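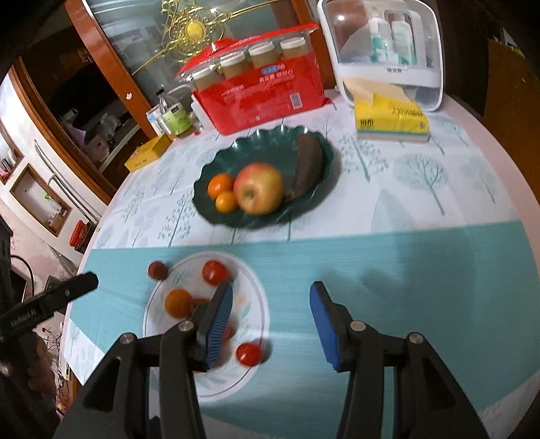
New handling rules for home recordings at Rerkier

December 2, 2025

Rerkier has published a set of working rules for people who record household tasks with hand-held grippers. They cover how food is picked up, how a table is set out beforehand and when a recording must be thrown away.

The rules apply to all new work on the Sosamden project, which gathers examples of everyday jobs for training robot arms. Until now each team kept its own notes, and the results were hard to compare.

Under the new text, soft produce such as tomatoes has to be approached with the fingers open wide and closed slowly. Any item that splits is taken out of use, and the recording is marked as failed. Grip pads are to be wiped down after every 40 recordings and changed if the ribbing is worn. Food that has been handled for a recording may not be served afterwards.

There is also a section on people's homes. Operators must ask before moving anything that belongs to the household, and medicines, letters and family photographs have to be put away before work starts. A householder can ask for a recording to be deleted up to 12 days after the visit.

"Most of this was already being done by the better teams," said Sunita Singhal, who edited the rules. "What we lacked was one version that everybody could be held to."

Botond Szénási, who trains new operators, said the limit on working time would make the biggest difference. Sessions may now last no longer than 80 minutes, with a break in the middle. He had asked for an hour.

The rules run to 12 pages and take effect at once. Teams already part-way through a batch may finish it under their old notes. A first review is planned for April, and operators can send comments to Singhal's office before then.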